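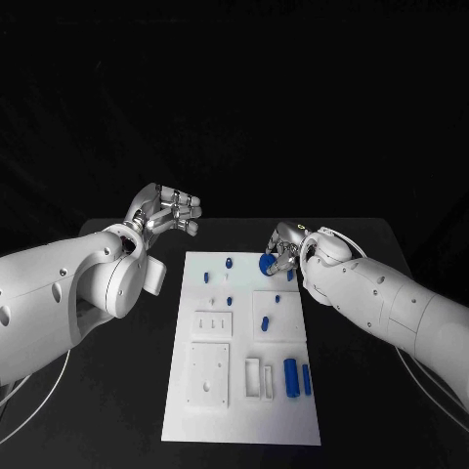 ## 4. How Readers Talk About Endings They Have Not Reached

### 4.1 Reading along in public

Anyone who has followed a long-running serial in company will know the particular pleasure of stopping at the end of an installment and turning to the person beside you to ask what on earth that meant. Our interest in this section is in what happens when that question is put to strangers on a message board, and when the answers stay up for years afterward. The serial we chose is *Clenby*, a webcomic about a drowned market town and the family that keeps its clocks, and the board is Lirkden, where its readers have gathered since the early chapters.

We collected 1367 threads from the Lirkden archive and set aside those that dealt only with merchandise, site rules or translation requests. Of the threads left to us, 207 put forward what we call a *backward theory*, meaning a claim that something already shown to the reader had been misunderstood. These are the threads we read most closely, and (we may as well admit it) the ones we enjoyed most.

### 4.2 The pull of the already seen

Earlier work on fan talk has tended to treat theories as guesses, to be scored right or wrong once the story catches up with them. That is a sensible way to handle a murder mystery, but it fits *Clenby* rather poorly. The most loved theory on the board holds that the grandmother in the opening chapter is already dead when she winds the hall clock, and no later chapter has settled the matter one way or the other. Readers keep coming back to it all the same. They reread her few lines of dialogue, they compare the color of her shawl from panel to panel, and they argue very kindly and at great length over whether the dog looks at her.

Figure 4 gives the shape of this activity over the life of the serial. Posts about coming chapters rise sharply just before a release and fall away within a few days, much as one would expect. Posts about past chapters follow a gentler line, and they are at their busiest in the long winter break, when December brings no new pages at all and people have time on their hands.

**Figure 4.** Forward-looking and backward-looking posts on Lirkden, by month, averaged across all years of the archive. Threads shorter than three posts are left out.

### 4.3 Who is persuaded, and by what

We coded the 207 backward theories by the kind of evidence offered first. Dialogue led in 154 of them, which surprised us a little in a medium so given to pictures. Our best explanation is a practical one – a line of speech can be copied into a post in seconds, while a panel has to be saved, trimmed and uploaded, and the older Lirkden software made hard work of that.

The comparison with Edora, a smaller board devoted to the same serial, is helpful on this point. Edora has let readers place panels straight into their posts from the start, and theories there lean far more on background details such as signs, windows and weather. Almost 1000 posts in one Edora thread concern a single tower seen through rain. We borrow the term *slow evidence* from the Jurić model of shared reading for material of this sort, whose meaning builds up gradually as one reader after another adds a remark to it.

We would be cautious about carrying these findings over to print comics, where back issues may be costly or hard to find and rereading takes more effort. The next section turns to the posts in which readers changed their minds.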